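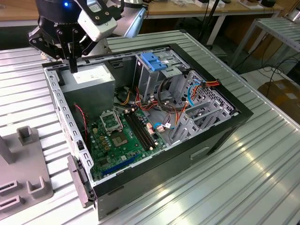

Can the arm at Quaye take a PC apart yet?

Short version: parts of one. Members have been asking since September whether the teardown cell in the back bay is worth the floor space it eats, and I said I would write something once I had spent enough time next to it to have an opinion. I now have an opinion.

The idea, as Hélène Campbell put it to the members' meeting, is that old office towers go on the ribbed table, side panel off, and the arm does the boring part of the stripping. Drives, power supply, memory, in whatever order makes sense. We had 18 donated towers to practice on. The budget was $3000, most of it for the used table and the controller, and another $179 went on fingertips and screws after the first set chewed up.

My trouble is with the word "automatic." A person still takes off the panel. A person still lays the case down the right way round, and a person pulled the processor before the arm ever got near the board. Power supplies are held in by screws at the back of the case, and a two-finger grip does nothing for a screw. So when the Dasport blog wrote us up as a "hands-free recycling line," I winced.

Hard drives are the fair test, and the one place I'll give some ground. The towers we were given use plastic carriers, so a drive comes away from its bay in one piece with something decent to hold on to. The gripper likes that. It does not like cables. Every tower has its own nest of red, yellow and black wire slung over the middle, and Hiketti, the planning software we settled on, treats all of it as if it weren't there. I have watched it drag a drive power lead halfway across a motherboard — twice in one evening.

There is also the gray holder fixed to the table beside the case. It was drawn up for one size of part and has been recut more often than anyone wants to admit. If you have a better drawing, leave it in the Vuvier folder on the shared drive.

I don't want the thing scrapped. I would like us to stop promising 200 machines by the end of the year until it can get through one without somebody hovering over the stop button.

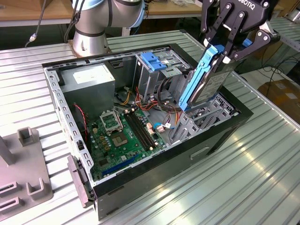
Bench time and sign-ups

The back bay is booked for the teardown group on 14/03/2019 from six. Everyone else can use the front benches as usual. Bring your own screwdrivers, as the shop set is missing its small Phillips again.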